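Inside the Old Tower

Parvathi Chowdary asked me ages ago how the computer teardown was going, and it's finally well under way! The tower came to me from an office clear-out in Remcombe, part of a batch of 11 that were headed for scrap, and I paid 40 bucks for the lot. I've been working through them at the Furnham workshop ever since January, mostly in the evenings with the radio on.

My favorite moment is always taking the side panel off. You get the whole layout in one go – power supply in its corner, board across the floor of the case, and cables going absolutely everywhere.

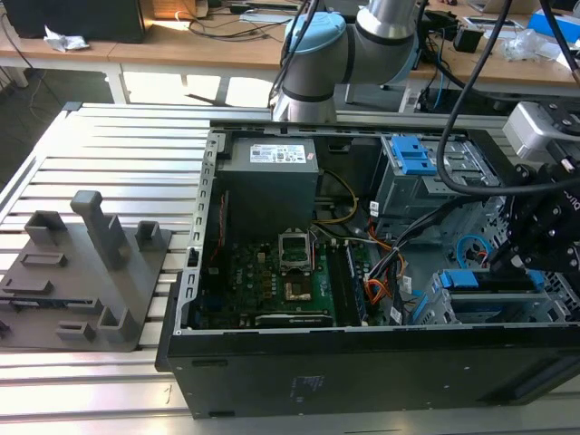

I like working with a tower lying on its side, by the way. Kevser Demirtaş does all of hers standing up and swears by it, but I drop screws, and a dropped screw in an upright case goes straight to the bottom and hides (I've lost plenty that way). If you're trying this at home, take a few photos of the wiring before you unplug a thing. I skipped that on my first one and spent a whole evening guessing. 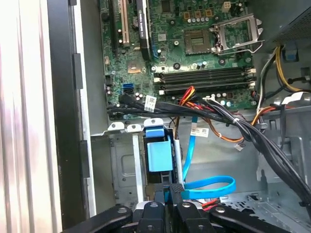 Memory is usually the first thing people want out of these old machines, and it's easy to pull – push the latches outward and the stick pops up. Processors I go slower with, as those little socket pins bend if you so much as look at them. The cables I sort by type into shoe boxes, and the good ones go over to Brondale for their repair evenings.

Then there are the hard drives, which I always keep aside for wiping. I love these blue plastic caddies, so much nicer than hunting for four tiny screws! 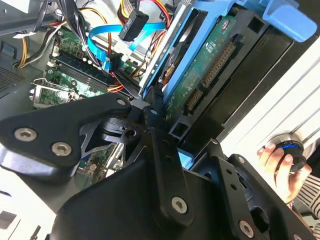

Hard drive in its bright blue caddy, circuit board side up.

A few people have asked what kind of machine it is. Parvathi guessed right from the caddy color alone, and I still owe her a coffee for it.

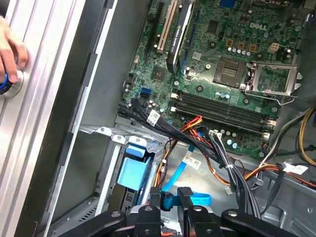 DELL board with the socket open, and an NVIDIA QUADRO card still in its slot.

More from the batch when I get to the next tower.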